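Ristedthorpe home floor pickup set: data card and house rules

Read this before you use the recordings to claim anything about safety. Most of what follows is about what the set does not show.

What is in it

Recordings of a one-arm mobile robot working at floor level in furnished rooms. The tasks are small: pick up a cloth, move an item off a rug, clear a walkway. There are 70 sessions from 13 rooms. Views come from the head camera. Joint logs are included for most sessions, and the index file marks the ones without.

Version notes

The May release drops 5 sessions where the stop button log was missing. We had kept them in the first release with a warning, and people skipped the warning.

Rules we ran under

1. One person holds the stop. That person does nothing else, and that includes taking notes.
2. No pets or children in the room. A closed door counts, a baby gate does not.
3. Arm speed is set before the session and stays put until it ends.
4. Check slack in the cables at full reach, in both directions, before the first motion.
5. If an operator steps over the arm, the session ends and is logged as ended.
6. Do not tidy the floor between attempts unless the task sheet says so.

These started as the Oddsson checklist, which had 18 items. We cut it down after watching operators tick the whole page in one pass without looking up. A long checklist makes a nice attachment to a report. I have yet to see evidence that it makes anyone look at a cable.

About "compliant"

We get asked whether the set is compliant. With what? The Lernent guidance we were pointed to covers fixed arms behind a fence and says almost nothing about a base that rolls across someone's floor. We followed the parts that made sense and wrote down which ones in rules.txt. Please don't turn that into a badge on your project page.

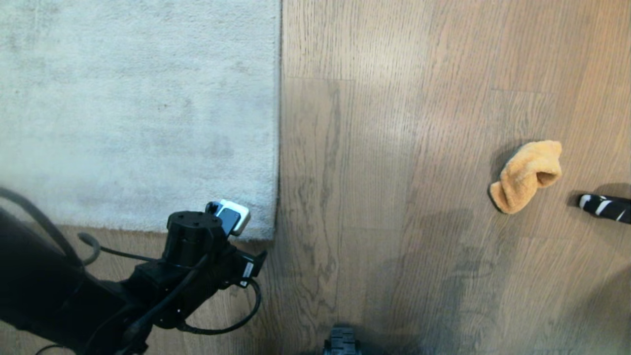 Rule 4 is the one most often argued with, usually by people whose cables are inside the arm. Fine, skip it if that's your hardware. If any of yours run on the outside, do the check, and do it with the gripper low, where loops hang differently than they do at bench height.

Known gaps

Rug edges are underrepresented. Stairs are absent. Daylight sessions outnumber lamp-lit ones, and robot shadows on the floor have not been masked or labeled. The Plusadau labels treat all cloth as one class – towels, shirts, whatever – so don't report per-item results from them.

Near misses are self-reported by operators. Assume the count is low.

Corrections go in the issue tracker, with the session number.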